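14/08/2021

Bench and floor, Bemley shop

Started on the black bench. The top has white dust and debris all over it again, mostly from the Salazar filler job I think, and it has been there long enough that I stopped seeing it. Plan is vacuum first with the brush head, then a damp cloth, then dry. No wiping before the vacuum – last May we did it the other way round and spent 2 hours getting paste out of the front edge.

Cables under the bench still hang down toward the floor on the right. Want them clipped up before anyone mops. Bag of clips is in the Zatach drawer, 16 mm size. The 13 mm ones are too tight, leave them.
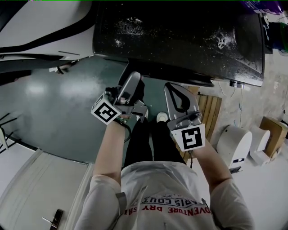 Floor next. The teal paint is holding up well and still shines under the lights. The bare concrete on the other side is a different matter, patches and stains in several places. Tried the Lollimico degreaser on one stain, left it on for roughly 19 minutes, scrubbed, rinsed. Lighter but not gone. Will try once more at double strength before asking for paint on that side too.

If we do paint, the edge of the teal has to be sanded back a little or the new coat will lift there. Same teal if Zatach still sells it, otherwise plain gray.

To do:
check the small metal fixture under the front edge of the bench, tighten if needed
new filter for the vacuum
move the Salazar sanding work to the back table – ask first

Stopped at 16:00, second round of degreaser not done yet.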